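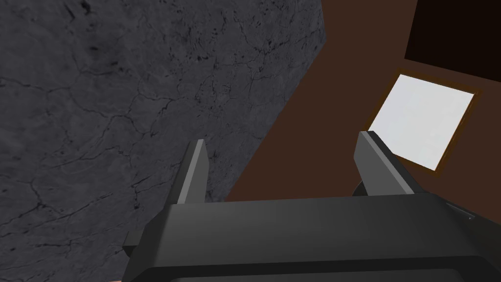

Ticket 372: Weighted totals do not match the published codebook

Status: Closed
Queue: Data Services, Kimar Institute for Social Studies
Dataset: Ruretti Panel on Work and Family Life, wave 2
Reported by: Partner institution (Craddock)

Report

The partner institution is preparing a chapter on part-time employment and has been unable to reproduce the employment table in the wave 2 codebook. Unweighted counts agree. Once the household weight is applied, the totals differ in every region. The partner asks whether the weight variable was revised after the codebook was issued in November.

First response

The file held by the partner was compared with the archive copy. Both contain the same number of records and the same variable list. The partner was asked to supply the syntax used to merge the household and person files.

Findings

The syntax was received and run against the archive copy, and the difference was reproduced. In the household file, the identifier is stored as text with leading zeros. In the person file it is stored as a number. The partner's software converted the text on import, and 47 households from the Sternmont supplement were then matched to households in the main sample carrying the same number. The weights attached to those cases were therefore wrong. The weight variable itself has not been revised.

Action taken

1. The partner was advised to import the identifier as text in both files and to merge on the identifier together with the sample code.
2. A corrected person file, with the identifier stored as text, was placed in the archive on 6th March.
3. The merge instructions in the user guide were amended. The earlier wording mentioned the sample code only in a footnote -- it now appears in the main text.

Confirmation

The partner reran the table with the corrected file and reports full agreement with the codebook.

Open item

The wave 1 person file uses the same numeric identifier. It has no supplement sample, so the fault does not arise there, but the format will be changed at the next scheduled release. See ticket 900.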